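Every spring another book promises that small farms can feed us and fix the climate while they're at it. I want to believe it. Then I read the chapter on money, which is usually 11 pages out of 285, and my doubts come back.

The latest talk in Pretcombe is of paying growers for carbon stored in their pasture. Fine, but who measures it? Soil varies from one end of a field to the other, and a dry July can undo a lot of good grazing. I'd hold the checks until somebody has dug the same holes for 15 years. 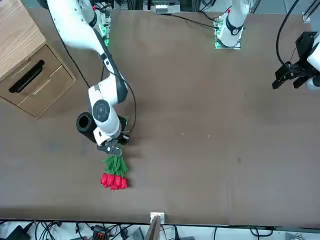
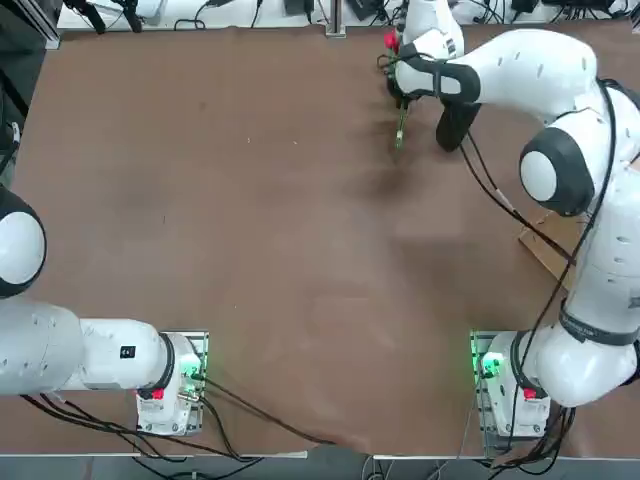 Mwende Massawe wrote back that 15 years is a luxury, that growers carry the cost of cover crops now, and that a rough payment this season beats a perfect one after the farm is sold. She may be right about the cost. I still don't see why a rough number should be sold to anyone as a ton of carbon — call it a farm subsidy and I'd vote for it.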